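Home | News | Business | Opinion | Letters | Archive

OPINION

The folding table was where people learned the job
By L. Baranauskienė
August

The Kustmont laundry in Ondville takes in linen and work clothes from hotels, two clinics and a good part of the food plants along the river. I worked there for 18 years, first on the folding tables and later as a shift lead, and I still do the schedule for the evening crew. Last winter the company leased folding arms from a supplier called Clurirport. I want to write about what they have changed, because most of what I read about machines at work is written by people who sell them or by people who have never stood next to one for a full shift.

Start with the numbers the company posted on the board by the time clock. On a Thursday in spring the plant folded 2444 garments on the day shift, which was a record for shirts and tops. The notice thanked the whole team. It did not say how many of those pieces went through the arms and how many went across the tables, and when I asked, I was told the figure was for the plant as a whole. Fine. But the people on the floor would like to know, and it would cost nothing to tell them.

Before the arms came, a new hire spent the first weeks folding. Folding was dull and it hurt your shoulders, and I will not pretend otherwise. It was also where you learned everything else. You learned what a shirt feels like when it came out of the dryer too early. You learned which customer's pants shrink, which stains come back after pressing, and what a seam does before it lets go. You learned it from the person across the table, who was folding too and had time to talk. By the end of a season you could be moved to sorting or the press line and be of some use.

Now the new people start as attendants. An attendant lays the garment out, watches the arm take the hem and fold it, and steps in when the fold goes wrong. The pay is the same as it was on the tables. The company says the work is lighter, and for the shoulders and wrists it is. Two women on my crew who were close to quitting over their hands are still here, and I count that on the machine's side without any grudging. 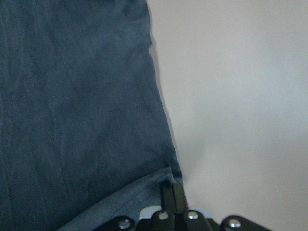
The gripper at the folded hem of a piece of dark blue fabric.

The trouble is in what the attendant is asked to do with her head. Most of the time the arm works, and while it works there is nothing for her to do but look. Then it takes hold of two layers where it should have one, or it misses the edge, and she has a few seconds to fix it before the next piece is due. A person can do that well for an hour. After three hours she is looking at the cloth and not seeing it. I have done it myself to cover breaks, and I let a whole stack of crooked tunics go by before somebody at packing walked over and asked me what was going on.

When that happens on the tables, the one who made the mistake is told, and she fixes how she folds. When it happens at the arm, the attendant gets the note in her file. The arm does not have a file. I have raised this with management twice. The answer was that the attendant is responsible for output at her station. I understand why a company would like it to work that way, but I do not think it is right to make a worker answer for a motion she did not make and can't adjust. Attendants at our plant are not allowed to change the settings. They have to call a technician, and on the evening shift there is no technician on site.

I would change that rule first. Let the attendants be trained on the settings, at least the plain ones, such as speed, how far in the fingers reach, and where the fold falls. Some of them would be better at it than the technician, who knows the machine very well and does not know clothes. I have watched him try to get an arm to handle a soft jersey top as if it were a pillowcase. A jersey top has stretch in it. It curls at the edge and lies differently each time you put it down. Anyone who has folded them for a month could have told him, and one of the attendants did tell him, and he wrote it down and thanked her. She should be paid for that kind of knowledge. Right now there is no line for it on the pay scale.

The second thing is rotation. Nobody should watch an arm for a whole shift. An hour and a half, then the tables or sorting, then back if needed. I have tried to build this into the evening schedule, and on good nights it holds. When we are short, it is the first thing to go, and we are short a lot. It ought to be written into the work rules so that a shift lead does not have to choose between rotation and getting the hotel carts out.

The third is keeping some of the tables. The plan as it was explained to us is to remove all but one by next year and use the floor space for more arms. I think that is a mistake even if you look at it only as a matter of business. The odd pieces still go by hand. That means chef's coats with knotted ties, anything with a heavy zipper, fitted sheets, and baby clothes from the clinic. If the only people who can fold those are the ones who learned before last winter, then the company has a skill it is using up and not replacing. Some of us will retire. I have a date in mind myself.

Management has told us that no one will be laid off because of the arms, and so far no one has been. I believe they mean it. But four people left over the spring for their own reasons and only one was replaced, so the crew is smaller all the same. It is easier to shrink a workforce that way, and it makes less noise. People notice it when they ask for a day off and there is no one to cover.

There was also a bonus. Each of us got 500 dollars when the arms had been running for a quarter, and it was welcome. I heard a few people say that it settled the matter. To my mind a bonus is paid once, and the job is what you come in to every day after it. I would have traded mine for a say in how the stations were set up. The stations were laid out by people from the supplier over a weekend, and the attendants first saw them on a Monday morning. The light switch is behind the arm. The bin for rejects is on the left, and you take a bad piece off with your right hand. Small matters, but you do them hundreds of times a night.

I am not asking for the arms to be sent back. Most of my crew would vote against that, and the ones with bad wrists would vote the loudest. I am asking the company to treat the people beside the machines as people who know the work, to let them set the machines up, and to keep teaching folding by hand to anyone hired from now on. The contract with the supplier comes up for renewal after the holidays. The attendants should be in the room when it is discussed, on paid time, before anything is signed.

The writer is a shift lead at a commercial laundry in Ondville. The views expressed are her own.

Contact the opinion desk | Terms of use | Copyright, all rights reserved | Back to top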